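**8 de mayo de 2024.** Soy Yutong Guo, de Nodside, y vengo a contaros que ya se puede reservar Mersha, nuestro kit de pinza con cámara de muñeca. ¡Por fin! Llevamos meses probándolo en la oficina de Tratarach, entre moqueta y madera, y le hemos cogido cariño. 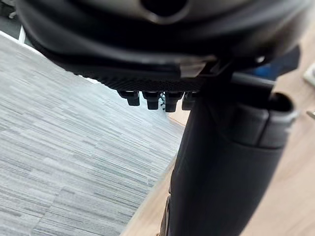 *Mersha desde la cámara de muñeca, con la moqueta gris y el suelo de madera al fondo.*

El kit trae la pinza, la cámara, el soporte y 3 juegos de dedos de recambio. Se monta con una sola llave (la incluimos, que siempre se pierden) y funciona con Clukico, nuestro programa de control — el mismo de siempre, con menús nuevos. La cámara va muy pegada a la pinza, así que el dedo ocupa bastante imagen. A mí me gusta: sabes en todo momento dónde lo tienes respecto a la mesa, el suelo o lo que toque.

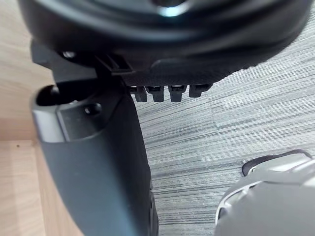 ## Precio y reservas

Mersha cuesta 2,111 euros y la primera tanda es de 100 unidades. Las reservas están abiertas durante todo mayo en la web de Nodside. Si sois un centro de enseñanza, escribidme antes de pagar y miramos el descuento.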